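Home Notebook Shelf lists Suppliers Older entries Contact

November, notebook of the pantry shelf, entry after lunch

I continue from the previous pages, where I wrote about the flour jars. Now it is the dry pasta, and the question of how we should keep it in the store room. At the moment it is kept in three different ways, depending on who came back from the shop, and I would like that we choose one.

The present state. The long pasta lies flat on the second shelf, under the tins. The short pasta is in the Velia boxes, which are good boxes, with a lid that closes well, but the Velia box is too short for spaghetti. I measured again this morning to be sure. The spaghetti is longer than the inside of the box by 2 cm, so one can put it in only diagonally, and then half of the box stays empty. I tried it with the lid open and I did not like it.

The Floltach tall jar was the other idea. It takes spaghetti standing, and it looks nice. But to fill it one must open the package and throw away the film, and with the film goes the cooking time, the date and everything else. Last winter we had a jar with pasta of unknown age. I cooked 100 g of it for myself and it was fine, but I had to stand by the pot and taste again and again. I wrote then in this notebook "put a label on the jar", and I see that the jar still has no label.

So the third idea, which I prefer now: leave the pasta in its own package, and put the packages in a mesh basket. The basket can stand on the shelf or be tilted a little, so that the hand goes in from the front. Air goes through, and crumbs fall out (this is a good point and also a bad point, I put a sheet of paper under it).

What I checked before lunch:

– The shelf depth. The basket goes in with 10 cm left behind it. Enough for the cable of the small lamp.

– The weight. No problem with the shelf, it held the Cavalcanti tins for a whole year, and those are much heavier than any pasta.

– Standing or lying. A full spaghetti package stands alone if the bottom is flat. After it is opened it does not stand any more, it folds in the middle and the pasta slides out. For the opened ones we need a clip. The clips from Brekach are strong but the small teeth make holes in thin film, I found this on the rice bag. A rubber band is better.

– The temperature of the store room. 17 would be nice but I forgot to look, the thermometer is behind the oil bottles. To do.

A remark about the paper labels also. I thought to write the opening date directly on the package with the black marker. On the smooth film it wipes off with the thumb, even after a good while of drying. On the printed white part it stays better. So please write there, and not over the cooking instructions.

Another remark, about the order. When new packages come, they go behind and the older come forward. I know that everybody knows this. But in October I found at the back of the second shelf one package which was older than all the others in front, so I write it once more. With the basket it should be easier, as one can lift the whole thing out and put it on the table.

Spaghetti and the basket, then one package close:

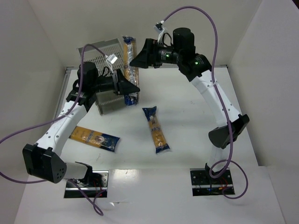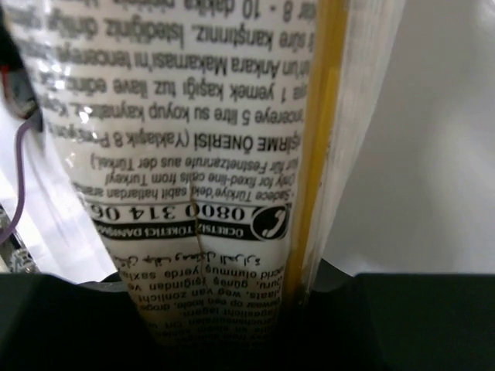

For the cooking times I want to make one card for the inside of the store room door, so that we do not need to take every package out and turn it under the lamp. I will copy the times from the packages themselves and not from the internet, because the makers do not agree with each other. The spaghetti label is mostly in Turkish, with some lines in other languages, and I went slowly through it with the dictionary: five litres of water in the pot, bring it to the boil, add one spoon of salt, then the pasta goes in, and one should stir. The advice is given for 8 portions, so for our usual lunch we must divide. On the card I will write the amount of water for one portion and next to it the amount for the full package. Our big pot is full at 5 litres, I tried it with the measuring jug and the water came to the rim, so a whole package at one time is not possible here. Two pots, or a smaller lunch.

Still to do: the sheet of paper under the basket, cut to size. The rubber bands, a bag of 70 is in the left drawer and we should use these first. The thermometer. A label for the tall jar, which from now on is for lentils.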